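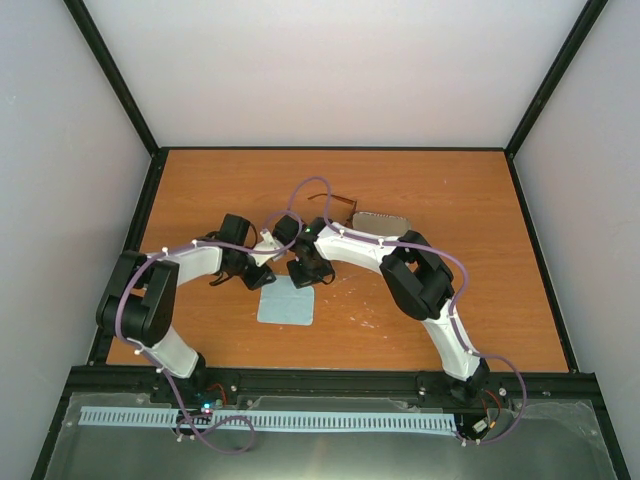
Lecture : 2 min

1/ Bon, fil rapide sur l'automatisation chez nous parce qu'on me pose la question toutes les semaines. Je bosse à l'atelier de Runitz, finition et conditionnement pour des opticiens. Deux bras sur une table, une paire de lunettes, une chiffonnette bleue. Voilà le poste dont tout le monde parle à la cantine.

2/ L'idée vient de Fliltimari, l'intégrateur. Lunettes prises, essuyées, posées dans la barquette. Sur le papier, 20 secondes. À la main on le fait sans y penser, en parlant d'autre chose.

3/ Ce qui est dur pour les bras – le tissu. Ça glisse, ça se plie, ça ne revient jamais pareil. Les branches aussi. Une monture fine ouverte, faut la prendre au bon endroit sinon elle pivote.

4/ Côté humain maintenant. On est 68 à l'atelier. Zéro départ annoncé, c'est écrit dans l'accord. Par contre 2 collègues de l'essuyage passent à mi-temps sur la « reprise », càd guider les bras, noter les ratés, recommencer. Jusqu'à 108 essais par poste. C'est pas physique mais ça vide la tête.

5/ Une collègue m'a dit : avant j'avais mal au poignet, maintenant j'ai mal aux yeux. La prime de poste n'a pas bougé. La fiche de poste non plus d'ailleur, toujours « agent de conditionnement ». On a demandé la requalification, pas de réponse.

6/ Le truc bien quand même : la formation. Quatre jours chez Jayasinghe, payés, sur le temps de travail. Celles qui y sont allées savent régler une pince et relancer une séquence sans appeler le support. Ça compte sur un CV.

7/ Le truc moins bien – l'équipe de nuit n'y a pas eu droit. « Plus tard ». Donc la nuit, quand ça bloque, ça reste bloqué, et c'est le matin qui ratrappe.

8/ Pour ceux qui demandent si c'est comme à Panisance : non. Là-bas ils ont changé toute la ligne d'un coup. Nous c'est un seul poste et le reste tourne à la main.

9/ Prochaine réunion en septembre, on remet la requalif et la nuit sur la table. Si vous avez un accord signé ailleurs sur ce genre de poste, envoyez en MP, je prends tout. Même des brouillons.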